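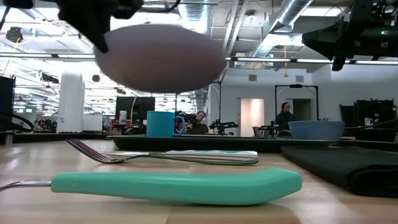 Senad Tomić was of the opinion that a table-setting package should be judged by its worst fork, and he put this view in writing when the trial began. Benito Miranda, who leads product support for the Lacerda tableware package at Ekura, read the remark aloud at the start of our interview and said that he agreed with it.

The package is offered to teaching kitchens, care residences and research groups that already own a pair of tabletop arms. It consists of control software, a library of recorded motions and 2 days of training on site. The arms themselves are purchased separately. "We do not sell the hardware, and we do not wish to," Mr. Miranda said. "Our customers have usually made that decision before they call us."

Cutlery has taken up most of the development work. A bowl offers the gripper a rim at a convenient height, while a fork lies close to the surface and leaves little room for the fingers. Handles also differ a great deal in thickness. According to Mr. Miranda, the February release added separate grasp settings for thick and thin handles - a change that several customers had requested. 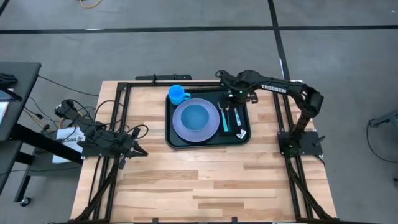

The library supplied with that release contains 300 recorded motions. Mr. Miranda described these as a starting point and said that each site should expect to record more with its own dishes. "A residence has its own bowls and its own trays," he said. "We would be doing them a disservice if we claimed that our recordings covered everything."

He was equally direct about the limits of the product. Glassware is not supported. Stacked plates must be separated by hand before a session, and a member of staff is expected to remain within reach of the stop button at all times. The license costs $2,000 per site for the first year and includes support by telephone. Renewal terms are set out in the agreement, which may be requested from the Ekura sales office.
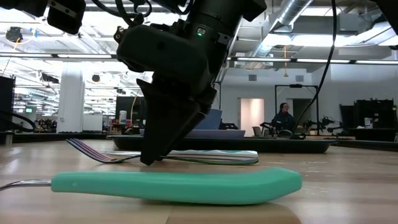 Can a site add its own utensils without help from Ekura? The recording tool is included in the license, and staff who have completed the training may add new items themselves. Mr. Miranda advised beginning with 3 utensils and testing each one in several positions before adding others.

We also asked about Filtov, the companion program for reviewing failed grasps. It remains in testing, and he declined to give a release date. "It will be ready when the reports are easy to read," he said. "At present they are easy for us and difficult for the customer."

Requests for a demonstration should be made in writing and should state the model of arm in use.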